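Vustel Table Linens: Customer Care
Ticket 174: Long check cloth won't lie straight down one side

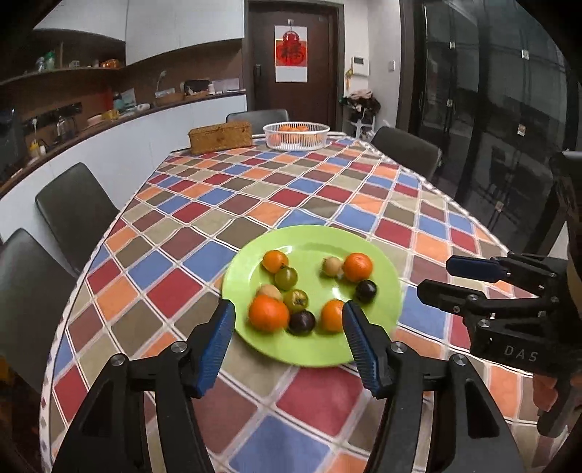
Opened by: Zoia Didenko
Product: Dritholm printed check tablecloth, extra long, 392 cm
Status: Resolved

Zoia Didenko, 10.12

Hello, and I do hope I've got the right form, as the other one only wanted to know about deliveries. I bought one of your extra long Dritholm cloths in the slanted check, the one with the red, orange, blue, olive and tan in it and the white bands between, and I'd like to start by saying that I love it. Our dining table is a great long thing that runs most of the way to the door, and finding anything to cover it has been a trial for years. The last cloth was really two cloths with a join in the middle that everybody put their glass on.

My trouble is the left-hand edge (left as you stand at the window end and look towards the door). The pale border goes off in a curve instead of following the table. I've pulled it, I've patted it, I've walked it round the table twice and I've been at it with the iron. It looks right for five minutes and then somebody sits down and leans, and off it goes again. The slant of the checks makes it very hard to judge by eye, because there is no straight line to follow until you get to the border, and by then it's too late.

It has been washed once, at 40, and dried over the banister. We have my mother's birthday lunch at the end of August and I would dearly like it flat by then. Is it the cloth or is it me?

Ruan Xaba, Customer Care, 11.40

Hello Zoia, thank you for writing in, and for putting in so much detail. I'm glad the cloth has found a table long enough for it!

I'd like to find out first whether the curve belongs to the cloth or to the table, so could I ask you to do three things when you have a quiet half hour?

1. Take everything off, lift the cloth completely and tell me what is underneath. Bare wood, felt, a wipeable liner, anything at all.
2. Put it back turned end for end, so that the border that was on your left is now on your right.
3. Leave it overnight without smoothing it any further, and tell me which side has the curve in the morning.

Please don't iron it again for the moment. Ironing along a hem can push the fabric ahead of the iron, and we might end up chasing a different problem.

Zoia Didenko, 19.05

I can do number one straight away. Under it there's an old quilted liner from Prokopenko, which came with the table when we bought it from my husband's aunt. It's a bit thin at the far end where the children used to do their homework, and it has a tape edge all the way round. I had quite forgotten it was there, to tell you the truth. It's been under every cloth we've had.

The cloth is turned round now and I have put a note on the door to say hands off. Heikki (my husband) wants to know whether the lime-green plate is allowed to stay in the middle with the fruit on it. He likes something to pick at when he comes in. I said I would ask.

Ruan Xaba, 09.20

Please tell Heikki the plate may go on the sideboard until the test is done, and that I'm sorry. Anything with a bit of weight to it will pin the cloth where it stands and then we won't learn very much. He can have it back as soon as you've looked at the edges.

Zoia Didenko, 09.58

Well, the curve has moved! It's on the right now, so it has gone with the cloth. Though I have to say it isn't as bad as it was, and the left side, which used to be perfect, has gone a tiny bit wavy down by the door. So I'm none the wiser. Does that mean both?

Ruan Xaba, 10.31

It does sound like both, yes. The main curve travels with the cloth, so there is some tightness in that one hem. The small waves stay at the door end whichever way round the cloth goes, and I would put those down to the liner.

I've passed your notes to Kazimiera Baran in our sewing room, who knows the Dritholm range far better than I do. She has two questions. When it was drying over the banister, was it folded lengthways or across? And would you measure the drop (from the table edge to the bottom of the cloth) at both corners and at the middle of the side that curves?

Zoia Didenko, 12.44

Lengthways. I can tell already from the way you ask that it was the wrong answer. It's so long that folding it across would have had it trailing on the stairs, and we have a cat.

The drop is 31 cm at both corners. In the middle of the curvy side it is 9 cm less. I did it twice with the metal tape and once with the soft one out of my sewing box, and they agreed, so I'm confident.

Kazimiera Baran, Sewing Room, 15.16

Good afternoon, Zoia. Thank you for the careful measuring. Nine is more than I'd expect from a sewing fault, and a drop that is even at the corners and short in the middle usually means that the long hem has dried under its own weight with the fold pulling against it. The border is a doubled strip and takes longer to dry than the printed part, so it sets in whatever shape it's hanging in. It can nearly always be coaxed back.

What I would do:

Wet the whole cloth again, in the machine on a rinse only, no detergent, and a very gentle spin.

Take the Prokopenko liner off the table. Cover the wood with old towels or a plastic sheet, whatever you have.

Lay the cloth on damp. Begin in the middle of the table and smooth outwards with flat hands, first to the two ends and only then to the sides. Follow the length of the table and pay no attention to the checks. The slant will tell you to pull at an angle, and you mustn't.

Along the tight side, take hold of the border with both hands a forearm's length apart and ease it lengthways, little by little. Don't tug downwards.

Clip it to the table edge with ordinary clothes pegs or cloth clips, and leave it until it's dry right through. Feel the border with the back of your hand, as the rest will be dry long before.

If the middle of that side is still more than a finger's width short after this, please tell Ruan and we will exchange it.

Zoia Didenko, 16.02

Thank you both so much, that's the clearest set of instructions I have had from anyone about anything this year. It will have to wait for tomorrow as there are eleven people's worth of jam jars on the table tonight. Can I use the clips that came with my Nellurum garden cloth? They are steel and quite fierce.

Kazimiera Baran, 16.20

You can, with a scrap of cotton folded under each one so they don't mark the border.

Zoia Didenko, 18.37

Reporting back! It went on damp at breakfast and I did it just as you said, with Heikki at the door end and me at the window end, and our neighbour Nazar Pasichnyk in the middle, who had only come round to return a ladder. He has very good flat hands for smoothing. The border was still cool at lunchtime so we ate in the kitchen.

It's dry now and the clips are off. I've measured again and the middle of the side is the same as the corners, give or take the thickness of the tape. The waves by the door have gone too, with the liner out of the way. I have sat down and leaned on it in several places.

Now, do I need a liner at all? I worry about hot dishes on the wood.

Ruan Xaba, 09.08

I'm so pleased, and please thank Nazar from all of us. For hot dishes I would keep a liner, yes, but a flat felt one cut just short of the table edge, with no tape round it. The quilting and the tape give the cloth something to climb over. Any felt by the metre will do, it needn't be one of ours.

For drying next time, two parallel lines with the cloth over both, or straight back on the table as you did this time. I have asked for Kazimiera's drying note to be added to the care page for the extra long sizes, as the present one only says "line dry".

Shall I close the ticket?

Zoia Didenko, 09.25

Yes please, do close it. The felt is ordered, and Heikki has his plate back.

Ticket closed by Ruan Xaba, 09.31
Cause: hem set in a curve after drying folded lengthways; quilted liner with raised tape edge
Fix: re-wetted, eased and clipped flat; liner removed
Exchange needed: no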